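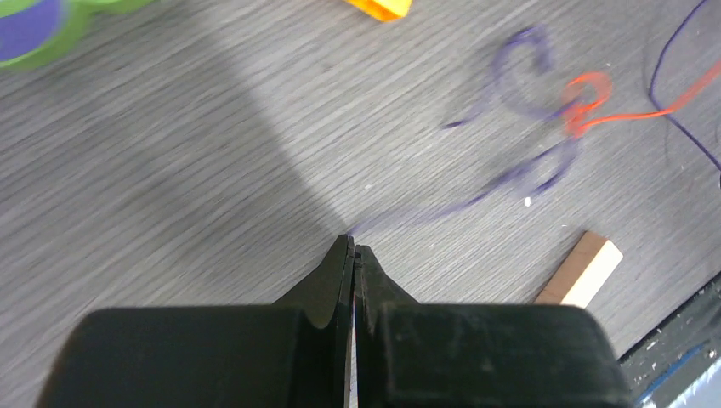 Sorting out a wire drawer is one of those jobs I put off until I physically can't shut the thing any more, and in August I finally got there. I'd gone in for one short bit of hookup wire and pulled up half the drawer with it. If yours is anything like mine, the worst offenders are the thin ones. My purple and orange-red wires had got themselves tangled together in loose loops, and when the colours are that different you've at least got a fighting chance, as you can follow one with your eye and ignore the other. Two purples are much more of a pain!

So, how I do it now. You'll want a clear bit of table or floor, some scraps of wood (old toy blocks are perfect), a pencil, masking tape and a decent lamp. Snips too, but keep them out of reach for the first half hour or you'll get cross and start cutting.

Step 1. Tip out one handful only. I did the whole drawer the first time and had to eat my tea standing up.

Step 2. Don't pull. I know, I know. Pulling on an end turns a loose loop into a tight little knot, and thin wire keeps the kink for ever. Lift the tangle a bit, give it a gentle jiggle and let it drop. Do that a few times and it'll open out more than you'd think.

Step 3. Pick a colour and find a free end. Hold on to that end and work backwards, opening each loop with your fingers and passing the end through. It's slow to begin with and then it all goes at once, usually just as the kettle boils.

Step 4. Wind it. I used to wrap everything round my fingers and tape it, but the coils sprang open in the drawer (hence the mess). My friend Hanne Hjaltested put me on to small blocks of wood instead. Tape the end to the long face, wind around the middle, keep it snug but not tight, and tuck the last bit under the final turn. Anything shorter than your hand isn't worth a block, so pop those in a jar.

Step 5. Write on the end of the block. Pale wood takes pencil nicely. I put the thickness and whether it's solid or stranded, and leave it at that, as I can see the colour for myself.

For storage I've got a Wadeo tray with 8 compartments, and I sort by thickness first and colour second. I tried it the other way round and it looked gorgeous but I could never find anything. The fancy Mustusier spools are lovely if you've got the money, though they're too fat for my drawer.

Silicone-covered wire is grippy and won't slide through its own loops, so dust it with a pinch of talc before you start on it. Wipe it off afterwards or the tape won't stick.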